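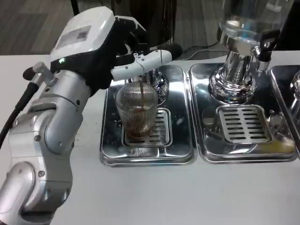 Learning to make my aunt's marmalade, slowly

Search this blog Search

I have been meaning to write this one up since June, when my aunt Renu finally agreed to let me have her marmalade recipe (I say recipe, it was the back of an envelope with four words on it and a tea stain). She has made it every winter for 31 years and has never once weighed anything, so you can imagine how much use the envelope was when I got it home.

My first batch didn't set at all. I poured it over ice cream for a fortnight and told everyone it was a sauce. The second one set so hard that I bent a spoon in it, a nice old one that came from Rhona Gourlay's mother, and I still haven't owned up to that, so hello Rhona, sorry, I'll find you another.

After that I rang my aunt and made her talk me through the whole thing from the beginning while she did her ironing. She soaks the peel overnight with the pips tied up in a bit of muslin, and she doesn't let the sugar anywhere near the pan until the peel squashes between her fingers. I'd been rushing that part dreadfully. She also keeps 3 saucers in the freezer for testing, and she takes the pan off the heat every time she tests, where I had been leaving mine boiling merrily away behind me.

So the third batch took me most of a day, with the radio on and the windows steamed up, and I enjoyed every minute of it. I cut the peel thicker than she does - I like something to chew on - and put in a small knob of ginger, which she would not approve of at all. Vivek Tomar had a jar and says it's too bitter, but he takes two sugars in his tea and I don't think he can be trusted on the subject.

I have six jars left in the cupboard under the stairs and I'm being rather mean with them. If you have an old family way of doing it, especially with lemons or grapefruit, please do leave it in the comments, as I've still got half a bag of sugar and plenty of muslin. Next time I want to write about chutney, if the green tomatoes ever get going.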